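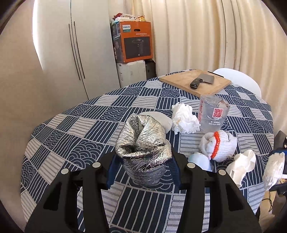

How to keep a patchwork tablecloth from sliding on a round table?

Viorica Ardeleanu
Hello. I have a round table and on it a cloth with navy and off-white blocks. Each time we finish eating and I clear the cups, the used tissues and the foil pouches, the cloth moves a little and makes folds again. After one week it hangs much lower at one side. I don't want to use glue or nails. The table was my aunt's. What do you do at home?

Grigore Marinescu
I had the same trouble. Please buy the soft rubber mesh which people put under carpets, and cut it smaller than the table top, so that it does not show. Wash the cloth first, because new fabric can become smaller. I wash mine at 90 degrees, but it is all white. For navy blue I would take cold water. The mesh is holding well since August.

Ilham Abdelaziz
Clips. They are cheap.

Virgil Anghel
Clips did not stay on my table, the edge is too round. I sewed four small weights in the hem and it hangs straight now. For the wrinkles, iron it from the back side when it is still a little damp.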